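Thomas m'a demandé au déjeuner pourquoi je râle depuis février sur nos démonstrations en simulateur. Je réponds en fil, ce sera plus simple que de recommencer à chaque café. 1/

Contexte pour ceux qui arrivent : on collecte des exemples de manipulation dans une chambre simulée. Un opérateur pilote le robot à deux bras, on enregistre les vues et les commandes, et le tout part à l'entraînement. Le jeu s'appelle Flindine. Objectif affiché : 2000 épisodes. 2/

L'objectif de 2000, je n'ai jamais réussi à savoir d'où il sort. Quand je pose la question, on me répond que c'est « l'ordre de grandeur habituel ». Habituel pour qui, sur quelle tâche, avec quelle variété d'objets ? Silence. 3/

Je ne suis pas contre la simulation. Je suis contre l'idée qu'un épisode simulé ne coûte rien. Il coûte le temps de l'opérateur, le temps de relecture, et surtout la confiance qu'on lui accorde ensuite sans l'avoir regardé. 4/

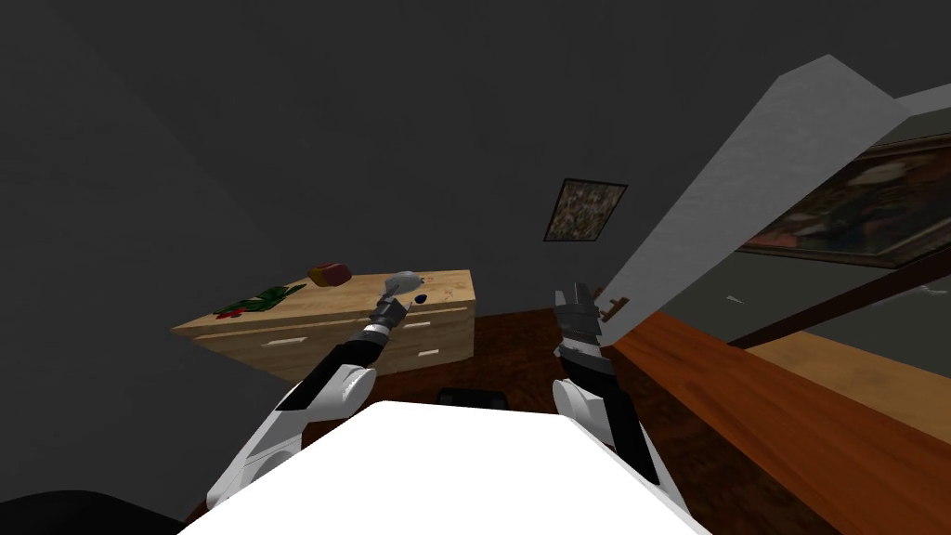 Prenez la saisie d'un petit objet au-dessus d'un meuble. Dans le simulateur, deux doigts se referment, le moteur physique décide qu'il y a contact, et le script de validation coche « saisi ». Est-ce que cette prise tiendrait avec de vrais frottements ? Le script n'en sait rien. Moi non plus, et c'est bien ce qui m'embête. 5/

J'ai donc relu à la main. 283 épisodes, du début à la fin, avec un café et un tableur. Tous étaient marqués « réussis » par l'outil de tri. 6/

Sur les 283, j'en ai retenu 139 que je donnerais à apprendre sans rougir. 117 autres sont discutables : hésitations longues, reprises en plein geste, trajectoire qui fait le tour de la pièce pour avancer de dix centimètres. Le reste part à la poubelle. 7/

Avant qu'on me le dise : oui, « discutable » est un critère mou. J'ai écrit une grille, je l'ai fait appliquer par Shobha Nadar sur un sous-ensemble sans lui montrer mes notes. On diverge surtout sur les hésitations. Elle est plus indulgente que moi. 8/

Son argument mérite d'être cité : « Si tu enlèves toutes les corrections, ton modèle n'aura jamais vu comment on se rattrape. » Je suis d'accord sur le principe. Mais une correction, il faut pouvoir la distinguer d'un opérateur qui cherche son bouton. Nos annotations ne le permettent pas. 9/

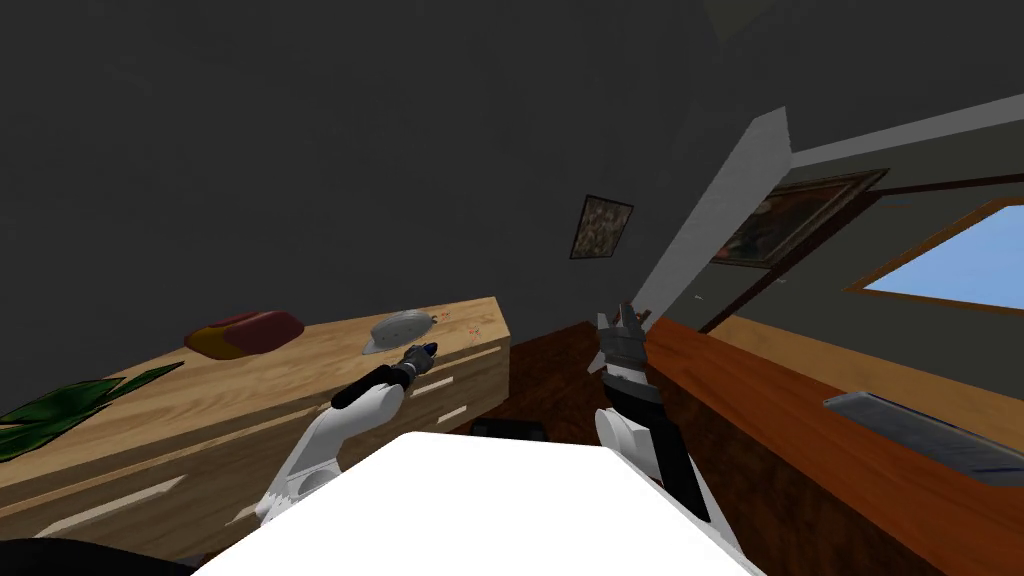
Autre sujet qui fâche : la variété. Dans les présentations on parle de « scènes diversifiées ». Chez nous, ça veut dire qu'on change des objets posés sur les meubles et parfois leur orientation. Les murs restent, les meubles restent. Un réseau assez gros apprendra très bien notre chambre. 10/

Le générateur de scènes, Tritano, sait pourtant faire varier le mobilier. On ne s'en sert pas parce que les opérateurs vont plus lentement dans une pièce qu'ils ne connaissent pas. Relisez cette phrase. On a rendu la collecte confortable en supprimant ce qu'on voulait mesurer. 11/

Et la lumière ! Presque tout est sombre. On m'a dit que c'était voulu, « pour la robustesse ». Une seule ambiance lumineuse, même difficile, ça reste une seule ambiance. J'attends encore l'épisode en plein soleil. 12/

Question reçue en privé : « Les caméras de poignet ne compensent-elles pas tout ça ? » C'est l'argument préféré de l'équipe Howlader. De près, le modèle verrait l'objet et la pince, et le décor compterait moins. 13/

J'aimerais le croire. Alors j'ai regardé ce que ces caméras voient pendant un épisode entier, et pas seulement au moment de la prise. 14/

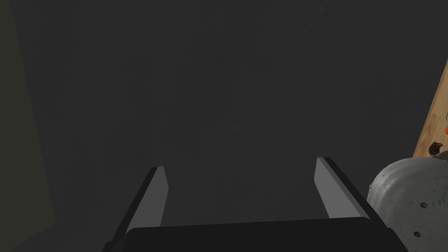

Une bonne partie du temps, la vue de poignet n'apporte pas grand-chose. Une surface grise, les doigts, un bout de quelque chose dans un coin. Il y a de l'information quand on approche, d'accord. Entre deux approches, on stocke du gris et on le paie au même tarif. 15/

Pire : la pince ouverte au-dessus d'un fond uni, on la retrouve dans des épisodes qui n'ont ni la même consigne ni la même suite. Demander au modèle d'en déduire l'action suivante sans historique, c'est lui demander de deviner. Il devine, d'ailleurs. Très sûr de lui. 16/

Le modèle de référence, Flukis, a été entraîné sur tout le lot, tri automatique compris. Ses scores en simulation sont bons. Évalués dans la même chambre, avec les mêmes meubles. Je vous laisse apprécier. 17/

Ce que je demande, et que j'ai redemandé vendredi : entraîner la même architecture sur mes 139 épisodes, puis sur un tirage de 139 pris au hasard dans les « réussis ». Même budget de calcul, pièces jamais vues à l'évaluation. Si le hasard fait aussi bien, je m'excuse publiquement et j'arrête la relecture. 18/

Réponse obtenue : « pas prioritaire avant d'avoir atteint les 2000 ». Donc on finira de remplir la caisse avant de vérifier ce qu'on met dedans. 19/

Pour ceux qui demandent la grille de relecture : elle tient sur une page. Début du geste net ou pas, contact plausible ou pas, objet lâché à l'endroit demandé, durée des arrêts, usage du second bras. Cette dernière colonne est déprimante, le second bras attend presque toujours. 20/

Ajout, puisqu'on me le reproche déjà en réponse : non, je n'accuse pas les opérateurs. Ils font ce que la consigne leur demande, et la consigne leur demande du volume. Changez la consigne et on en reparle. 21/

Je reprends la relecture demain matin avec Shobha, cette fois sur les épisodes marqués « échoués ». Je soupçonne qu'il y en a de très bons là-dedans. Je posterai les chiffres à la suite de ce fil, même s'ils me donnent tort. 22/22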